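Deldale Bag & Luggage Board > Children's bags > Small orange/teal daypack: packing order and the plush clip

Thread views: 1,113

kcrichton
Looking at the orange one with teal-green trim for a reception-age child. Two queries. Does a flat box go in before or after the soft items, and does the plush hamster stay on the top of the bag in use? Mine weighs 564 g empty.
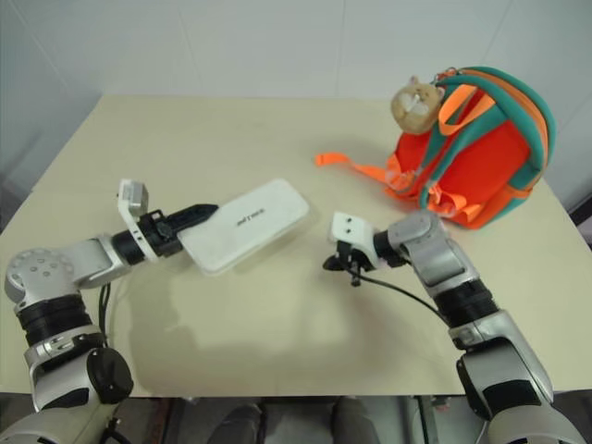

Reply 1
simer_21
Flat box first, against the back panel. Soft items in front of it. Long side vertical if the height allows.

Reply 2
M. Cruickshank
Disagree. Against the back panel a hard edge sits on the spine. I put a folded jumper there, then the box. The loose straps want dealing with as well. They drag on the table and catch on chair backs.

Reply 3
simer_21
A jumper costs you 30 mm of depth in a bag that size. The panel is padded enough for a thin box.

Reply 4
watimus
On the plush: it hangs wherever the clip lets it. Stand the bag up and check where it falls before you work the zip. The fabric pile is what gets caught. 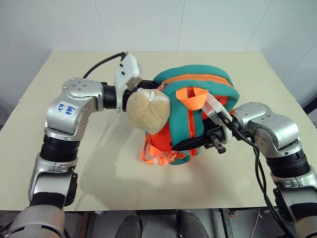
Plush against the front, orange zip stripe along the top curve.

Reply 5
kcrichton
Noted. Will try the jumper method and measure the depth. Morag, do you tape the strap ends or fold them?

Reply 6
M. Cruickshank
Fold twice, elastic band. Tape leaves residue.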